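How to Pack a Kitchen for a Move Without Losing Your Mind (or Your Measuring Spoons)
By Katia Grasso

I have moved house more times than I care to admit, and every single time it's the kitchen that gets me.
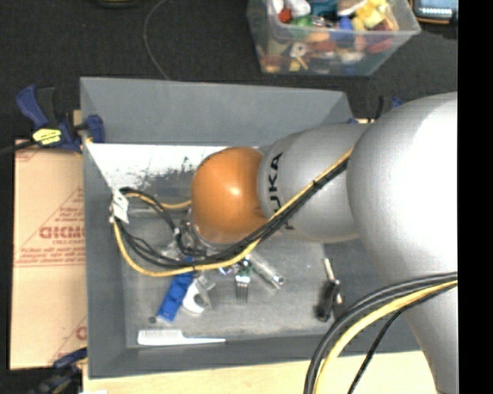 Bedrooms are easy. You fold things, you put them in a box, you sit on the box until it closes. A kitchen is full of objects that are heavy, breakable, sharp, sticky, or all four at once, and on top of that you need to keep eating right up until the truck pulls away. When we left the apartment on Imside Street for our little house in Curnwood, I finally worked out a way of doing it that I'd be happy to do again, and several friends have asked me to write it down. So pour yourself something nice and settle in, this runs a bit long!

What you'll need

Packing paper, and more of it than you think. I bought a bundle of 300 sheets and used 174 of them on the kitchen alone (I counted what was left because I wanted to know whether to order more for the books). Newspaper will do in a pinch, but the ink comes off on pale china and then you have a sinkful of washing on your first evening.

Small boxes for plates, jars and cans. Medium boxes for pots, plastic tubs and anything light. Please resist the big ones. A big box of dishes is a box that stays exactly where you packed it.

A few sturdy plastic bins with lids for the things you'll use in the last days and the first days.

Good tape, a fat marker, kitchen towels, and a roll of zip bags in two sizes.

Two or three weeks out: eat the cupboards down

Start with the food. Go through the pantry and the freezer one evening and write down everything that could become a dinner. We had a great many lentils. We also had three open bags of the same elbow macaroni, which I can't explain. Tape the list to the refrigerator and cross things off as you go, and only shop for milk, bread, eggs and vegetables in between.

Anything unopened and still in date that you know you won't get through can go to a food pantry. Give them a call first, as some only take drop-offs on certain days. Spices are worth a hard look too. If the paprika smells like dust, let it go.

While you're at it, stop buying oil, vinegar and syrup in large bottles. They travel badly, and a leaking quart of maple syrup is a thing I've met once and don't wish to meet again.

Ten days out: the once-a-year things

Now pack everything you only use at the holidays or when company comes. The roasting pan, the fondue set, the cake stand, the cookie cutters, the punch bowl from your aunt. Most of it lives on the highest shelf anyway, so you can work from the top of the kitchen down and feel wonderfully productive.

This is also the moment to ask yourself whether you want all of it. I'm sentimental, and I won't tell you to be ruthless. What I do is put the doubtful things together on the dining table and leave them there for two days. By the second day I'm usually tired of walking past the bread machine, and off it goes to the thrift store. I kept the Michiels casserole dish with the chipped handle, though, and I stand by that.

How to pack plates

Line the bottom of a small box with three or four crumpled sheets. Lay a plate on a fresh sheet, fold the corners in, put a second plate on top, fold again, and carry on until you have a bundle of four. Wrap the whole bundle in one more sheet and slide it into the box standing on its edge, like records in a crate. Plates standing on edge take bumps much better than plates lying flat. Fill the gaps with crumpled paper until nothing shifts when you give the box a gentle shake, and write DISHES on two sides and the top.

Bowls can be nested with a sheet between each one. Lay them on their sides as well.

How to pack glasses and mugs

Stuff the inside first, then roll the glass in a sheet from one corner, tucking the ends in as you go. Stemmed glasses get an extra twist of paper around the stem before you roll. Stand them upright, one layer only if they're delicate, with the heaviest at the bottom if you must do two. I like to save the divided cartons from the liquor store for these - they're usually free if you ask nicely, and the dividers do half the work.

Mugs are tougher than they look. Wrap the handle, roll the mug, and put it in with its friends.

How to pack knives

Lay each knife on a kitchen towel, roll it up, and put a rubber band at each end. Then put the rolls in a shallow box and write KNIVES on it in letters nobody could miss. Don't tuck a stray paring knife in with the spatulas, even if you're tired. Whoever unpacks that box (and it'll be you) will reach in without looking.

Pots, pans and small appliances

Nest the pots with a sheet between them and pack the lids upright along the side of the box. Cast iron goes in a box by itself or with towels. For the toaster, empty the crumbs over the sink first. The blender jar should be wrapped like a glass, and the blade goes in with the knives. Coil each cord loosely, close it with a twist tie, and tape a note on it if it comes off the machine. Last time I had 28 boxes in the new kitchen and one mystery cord, and it took me until January to find out it belonged to the waffle iron.

The first-night bin

Here's my favorite part. Take one of the plastic bins and keep it out of the truck, in your own car. Into it go:

The coffee maker and the coffee
Two mugs, two plates, two bowls and some forks and spoons (more if there are more of you)
One pan, one pot, one good knife rolled in its towel
Dish soap, a sponge, a kitchen towel
Paper towels and trash bags
Salt, butter, a loaf of bread, and something sweet
A bottle opener
Scissors for all that tape

Pack it the evening before and live out of it the next morning. We stopped at the Grarnow diner for dinner on the way, arrived after dark, and had toast and tea at nine at night sitting on the kitchen floor. I remember it very fondly.

Unpacking at the other end

Wipe out the cupboards before you put a single thing in them. Then stand in the middle of the kitchen and pretend to make breakfast. Where does your hand go for a mug? Put the mugs there. Do the same for supper. Everyday plates near the dishwasher or the sink, pots near the stove, the once-a-year things back up on high.

Flatten the boxes as you empty them and smooth out the packing paper as you go, and offer both to the next family who's moving. Mine went to a couple two streets over, who came by with a wheelbarrow and a very nice zucchini loaf.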